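3.2 Recall of hosts and recall of rules

Second wave was run in January, same panel minus the dropouts. 80 viewers of the Seridum quiz hour, all from the Skudville transmission area, 4 groups. Each group watched 3 episodes on a Saturday evening in their own homes, then filled in the recall sheet. No pausing, no phones (self-reported, so treat with care).

Host recall was high throughout. Nearly 80 per cent could give the presenter's full name a week later, and most could repeat a catchphrase. Rules were another matter. Few viewers could explain how the prize pot is split in the final round, even those who called themselves regulars. This fits the "face first" pattern Vasiliauskas reports for the older Rasenska panel shows, allthough that sample was smaller and skewed towards retired viewers.
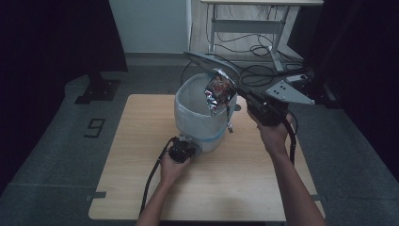 Figure 3. Snack bag over the rim of a lidded bin, on a light wooden table.

Viewing conditions were logged but not controlled. Eating during the show: common. Talking over the host: also common, mostly in the general knowledge rounds. Neither had a clear link with the recall scores, see Table 2. Groups with a shared sofa did slightly better on contestant names, perhaps becuase someone was always saying them out loud.

One weak point. The recall sheet gave a prize of 1,000 in the sample question, and several viewers then wrote the same sum for the real jackpot. Those answers are left out of the rules score but kept in for host recall. A corrected sheet was used for the third wave (section 3.3).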